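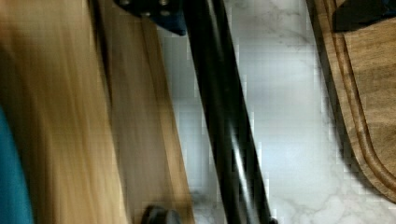
Figure 4a. Wrist camera, gripper finger between two wooden items over marble.

Robotics > Manipulation > Full Text
Print this article | E-mail this article

4.2 Household Chores in a Stocked Kitchen

Most published success rates for kitchen chores come from cleared counters. The Vondside protocol leaves the counter stocked and scores each chore as complete, partial or failed. We ran 200 trials per policy, with a limit of 3 attempts per object. Cabrera, the baseline policy, was trained on more than 3000 demonstrations; Troltau used the same data with wrist views weighted higher.

Wrist views suffer most near contact. Motion blur smears wood grain into streaks, and edge detection on boards degrades accordingly. We did not filter blurred inputs at test time.

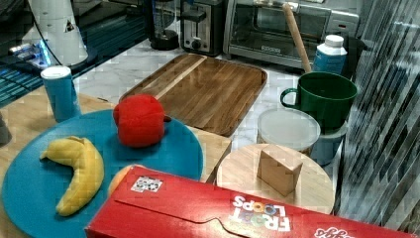
Can current policies clear a table without help?
Only in part. Both policies moved single soft items dependably, but neither finished a full clearing sequence often enough to be left alone.

Failures clustered where one object lay over another. A box resting across a plate hides the plate's rim, and the planner tends to select the wrong item first. Stacked containers gave a similar result. Neither policy recovered well once a lower object had shifted.

Appliance chores were scored separately. Toast removal calls for a narrow grasp between metal guides, and drawer opening calls for a sustained pull along one axis.

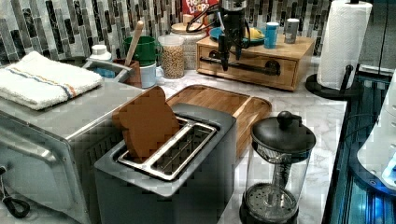 Figure 4b. Appliance and drawer area, with bread in one toaster slot and the arm above the drawer handle.

Drawer opening was the more repeatable of the two. Toast removal was sensitive to slice tilt, and a 5 mm lateral error was enough to bring a finger against a guide.

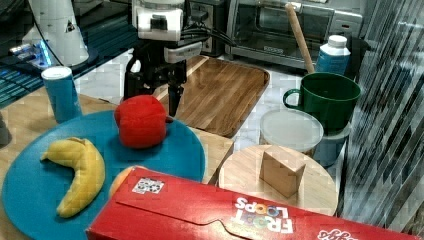
Figure 4c. Gripper above the red toy pepper in the produce layout.

Plush and toy produce tolerates poor grasps, so these scores should be read as an upper bound for real food. Timing is treated in Section 4.3.

Related items
Nasa: A Benchmark for Shelf Restocking
Grasp Recovery after Object Shift
Drawer and Door Tasks, a Survey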